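Notes for the March talk — small baskets and tidy surfaces
Slot is 28 minutes including questions. Water on the lectern. Slides are numbered but the numbers have slipped, so go by the headings.

## Opening

Say hello, thank Dolores Greenberg for setting up the evening. She asked for something practical, so keep the history of weaving for the other talk.

Start with the question of where small things live. Keys, dog toys, balls, odd batteries, the spare button that came with a coat. Most homes have a drawer for them and most of those drawers are full. My case tonight is for a shallow open basket, left out on the table or shelf where the things already end up. 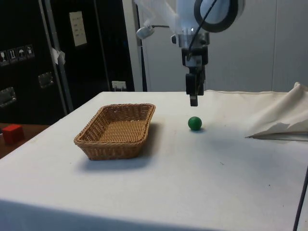

Ask for hands: who has bought a storage box with a lid and stopped using it inside a month? Wait for the laugh. A lid adds a step, and people in a hurry skip steps. The Vaduline survey I ran with 60 households asked about this, and lids were the most common complaint. Don't read out the table, it's in the handout.

## Choosing the basket

- Measure the shelf before you shop. Take the tape with you.
- Low sides for small things. If you have to dig, it's too deep.
- Check the inside for loose ends that catch on wool.
- Rectangular sits better against a wall than round.

Mention the Furka range for people who want a cheap one to try. Mine cost 9 pounds and has lasted well.
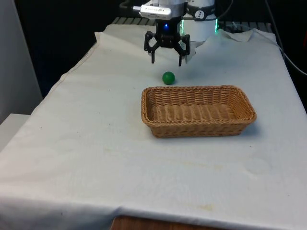

Weave comes next, and this is where people tend to get lost in names. Keep it simple — tight or open. An open weave lets crumbs and grit through, which is fine in a shed and a nuisance on a dining table. The wicker one on the white cloth is a tight weave all over, inside bottom as well as the sides, with a braided rim. A rim like that is the part to look at first in a shop. Run a thumb along it and if it shifts, put it back. The green ball beside it is a fair example of the sort of thing I mean, small, round and always on its way off the table.

Pause here for questions on materials. Someone will ask about plastic. Plastic is fine.

## Getting into the habit

One basket, one kind of thing, for the first month. Mixed baskets turn back into drawers.

Put it where the object gets dropped, even if that looks odd at first. In the Chan house it went on the stairs and stayed there.

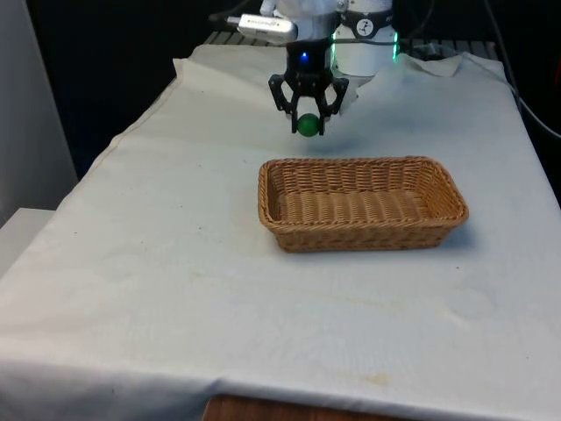

Empty it once a week. Tip everything out on a cloth, put back what belongs and carry the rest to its own room. Children can do this part from quite young if the basket is light enough to lift.

Cleaning: soft brush, then a damp cloth, then leave it to dry away from the radiator. No soaking.

## Close

Handouts are on the chair by the door, with the Vituseo care sheet stapled to the back. Remind them about the parking. Questions until 8.30, then the hall needs clearing.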